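Saturday 12th January

Back late, feet like puddings, and I've promised myself I'd write this down before I go to sleep and it all turns into one long blur of train and coffee. So, tea on the bedside table, pen that nearly works, off we go.

The visit

Rocío Paredes has been on at me since before Christmas to come and see what she does all day. We shared a kitchen for two years when we were both skint and both hopeless at cleaning, so I think it tickles her that she now spends her working life on wiping tables. She's at Flultix, which is on the upstairs floor of a unit behind the builders' merchants, and you'd never find it if you didn't know. I walked past the door twice. They open up one Saturday a month for friends and family, and there were biscuits, and a man called Vidal who seemed to be in charge of both the biscuits and the software.

I went in with a bit of an attitude, I'll admit. I've read so many pieces saying that in five years none of us will touch a mop again, and I've been reading them since I was at college! My own track record with clever machines is poor. There was the Veltero floor thing I bought in the sales, which spent its whole life under the sideboard crying for help and once dragged a sock through the cat's dinner and then all the way down the hall. I gave it to my brother. He's got lino and no cat, and he says it's marvellous, so perhaps it was us.

Anyway, Rocío's lot aren't doing floors. They're doing tables, and only tables, and at the moment only the one sort of mess. I said that sounded a bit narrow for a whole firm and she laughed and said come back to me when you've tried to explain "dirty" to something that has never lived in a house. Which shut me up for a good minute. I've been wiping tables since I was small enough to need a chair to reach, and I couldn't tell you how I decide when to stop.

She had me sit down and do it myself first, on a spare table, with a cloth and a blob of brown sauce. Try and notice what you're doing, she said. Well! I went round the edge of it, folded the cloth over, pressed harder on the crusty bit, tilted my head to catch the light and had another go at one corner, and all that before I'd had a proper thought. It took me no time at all. Then she gave me the list of things I'd done, which she'd been scribbling on the back of an envelope, and it went over onto the other side.

After that we talked for ages about cloths. I had no idea cloths were the hard part. A mug is a mug whichever way up you find it, but a cloth is a different shape every time you let go of it, and the machine has to work out afresh where to take hold and which bit will do the wiping. Rocío says she dreams about cloths. She also says a sponge would be easier and that they've had that argument so often they've banned it before lunch.

I asked her straight out whether I could have one at home yet. She pulled a face and said no – not unless I fancied rearranging my kitchen round it and standing there in case. What she thinks will come first is places like canteens, where there are lots of tables all the same height and somebody's there anyway. Her boss is more hopeful. Vidal is less hopeful than either of them and thinks people will want it to do the washing up before they'd pay a penny for tables, and I have to say I'm with Vidal on that.

The tabletop is pale, so at least the little orangey-brown stains show up nicely. I stood looking at them with my hands behind my back like someone in a museum, itching to get in there. The blue cloth has got pen on it as well, a squiggle and something I took for a 5, so it looks like every cloth that's ever lived in my desk drawer.
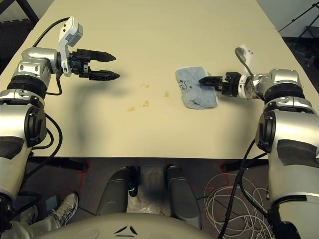
What I thought about on the train

I had a seat, thank goodness, and 27 minutes to stare out at nothing because it was pitch dark by then. What kept going round my head was Mum. She's still cleaning the salon every evening after closing, at her age, and her wrists are bad, and if something could take just the wiping off her I'd be first in the queue and I wouldn't care how slow it was. She could sit and cash up with her feet on a stool while it went round the basins. But then a salon's all bottles and hair and trailing dryer leads, and half of what she's doing when she wipes is putting things back where they live. She picks up a comb, wipes under it, looks at it, decides it wants a soak. Where would you even start with that one?

And then I thought about the shop. We've got 30 feet of counter and it gets sticky from about ten in the morning (the honey samples, always the honey samples). I reckon a machine could do our counter if the counter were bare. It never is. There's the card reader, the charity tin, the little rack of Jondach seed packets that falls over if you breathe on it, and usually a customer's elbow. I do the wiping in between talking to people, in little bits, and I'm not sure I'd know how to hand that over even to a new Saturday girl, let alone to something with a plug on.

So that's me, somewhere in the middle. I'd gone expecting to come home either smug or frightened and I'm neither. I liked them all, I liked how fussy they were, and it did me good to hear clever people say "we don't know yet" as often as they did. Rocío reckons that if I ask her again in ten years she'll have a better answer, and she'd put money on it but not 100 quid.

She's asked me back in February, when they're moving on to jam. I said I'd bring my own, as I've got four jars of the plum that never set, and she was really pleased, she says runny is exactly what they're after. Finally a use for it!

Other bits

Forgot to get cat food, so he's had tuna and is being unbearable about it.

Owe Rocío for the sandwich. Ring Mum tomorrow and ask about her wrists without making it sound like I'm asking about her wrists.

Gave our own kitchen table a wipe when I got in, coat still on, and caught myself tilting my head at it. There's a ring by the fruit bowl that I've been ignoring since New Year. Had a go with the bicarb and it's mostly gone. Will try again in the morning when I can see what I'm doing.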